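Sorting trays, mats and the small parts backlog

Sunday was spent on the sorting layout again. Two trays, one mat, no lids.
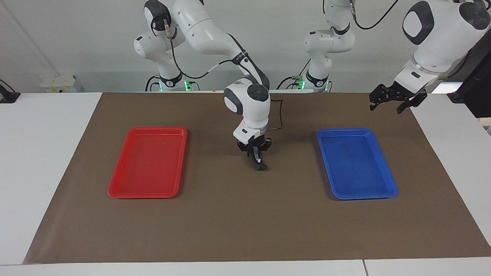 Red tray on the left, blue on the right, brown mat underneath.

The colours carry the whole system. Red is for anything that needs a decision: odd screws, unmarked washers, fittings I can't match to a drawer. Blue is for parts already identified and ready to go back to storage. I tried labels for a month and stopped reading them after the first week.

The mat matters more than I expected. On a bare white table a dropped M3 nut bounces and rolls; on a mat it generally stays where it lands. Brown also gives decent contrast against zinc and nylon, though brass gets lost on it. If you sort a lot of brass, buy grey.

I started with 490 mixed fasteners from the Wiegand assortment box, which had been tipped over in a move. Of those, 204 went straight to blue and 111 needed the calipers first. Another 41 were stripped or bent and have gone to scrap metal. The rest are still waiting in a jar.

Rectangular trays beat round bowls for this. A straight side gives you something to push parts against, and the corner works as a spout when you tip them into a drawer — slowly, or they jump the edge.

Next is the Skavier drawer unit. Its dividers are 2 mm too short, so small washers creep underneath. I'll try foam strip along the bottom edge and post the measurements in July.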